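**Guia offline pra viagem – app pronto ou montar o PDF na mão?**

**tania_mochila** – 21 de setembro

Gente, ajuda rápida. Embarco daqui a pouco pra Indonésia, Java e depois Flores, e quero um guia que funcione sem internet. Testei o Zallow, que junta os artigos e cospe um PDF. Saiu com 375 páginas, metade é coisa que nao me interessa (história colonial, lista de consulados etc). Alguém usa outro? Não queria pagar assinatura por causa de uma viagem só. 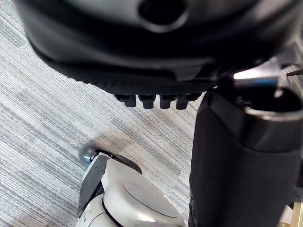
**Hemant Bisht:** o Zallow deixa desmarcar capítulo antes de gerar, fica escondido em "avançado". Tira história, tira clima, tira bibliografia. O meu de Java caiu pra 114 páginas e coube até no leitor de e-book velho.

**tania_mochila**
Opa, não tinha visto isso. Vou tentar hoje à noite. E os mapas? No meu vieram borrados, não dá pra ler nome de rua nenhum.

**rodo_sul**
Mapa em PDF é furada sempre. Baixa mapa vetorial separado e usa o guia só pro texto. Eu uso o Divetti faz tempo – deixa marcar os pontos do guia direto no mapa, e offline funciona bem. Única chatice é que o arquivo da Indonésia inteira pesa 2851 MB, então baixa por ilha. Java e Flores separado, o resto esquece. 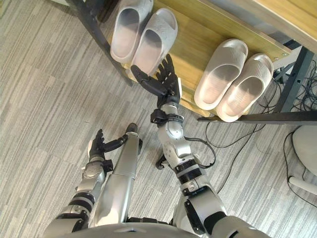 E baixa em casa, pelo amor. Wi-fi de aeroporto cai no meio e ele recomeça do zero. Aconteceu comigo em Jacarta, perdi a tarde.

**Carmo77**
Discordo do rodo_sul. Divetti é pesado, come bateria, e os endereços em Flores estão errados, pelo menos em Labuan Bajo estavam. Fui parar na porta de um depósito procurando a pousada. Prefiro guia impresso, papel mesmo. O do Wibisono é fininho, tem horário de ferry e preço de bemo. Desatualizado? um pouco. Mas não acaba a bateria.

**rodo_sul**
Horário de ferry impresso, boa sorte com isso rs. Muda toda hora. O endereço errado dá pra corrigir no app, eu mesmo corrigi vários.

**Carmo77**
Eu tô de férias, não vou ficar corrigindo mapa dos outros. E o horário eu confirmo no porto, como todo mundo sempre fez. O livrinho serve pra saber que a linha existe e de qual cais sai. Pra isso tá ótimo.
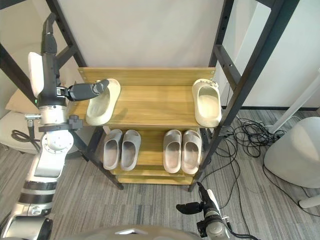 Agora, se for só Java concordo que app resolve. Meu problema é mais pro leste, onde o sinal some e o pessoal indica o lugar pelo nome do dono e não pela rua.

**lu_trilhas**
Faço meio a meio. Gero o PDF no Zallow só com "como chegar", "circular" e "dormir", imprimo 2 por folha e deixo na mochila. O mapa vai no celular. Dica: manda gerar com letra 9, no padrão sai enorme e gasta papel à toa.

Ah e confere a data dos artigos antes. Tem cidade pequena que ninguem edita há anos, o preço vem em valor que não existe mais.

**tania_mochila**
Voltei. Deu certo desmarcar os capítulos, valeu Hemant! Ficou bem mais enxuto. Vou de PDF impresso + mapa por ilha. Carmo, onde acha o do Wibisono? Procurei e só aparece esgotado.

**Carmo77**
Sebo. Comprei pela Lidia, a livraria online, chegou em uma semana com a capa meio amassada. Escreve pra lá antes, o estoque do site nunca bate. Edição velha não pega, a de capa verde nem tem Flores. 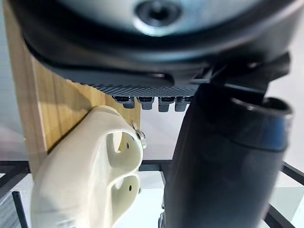 *Uma peça branca de plástico junto a uma tábua de madeira e, em close, partes de uma garra robótica*

**Hemant Bisht:** tania, se gerar de novo salva o perfil com os capítulos que escolheu. Senão na próxima volta tudo marcado outra vez.

**tania_mochila**
Salvei! Depois da viagem conto aqui quais endereços tavam errados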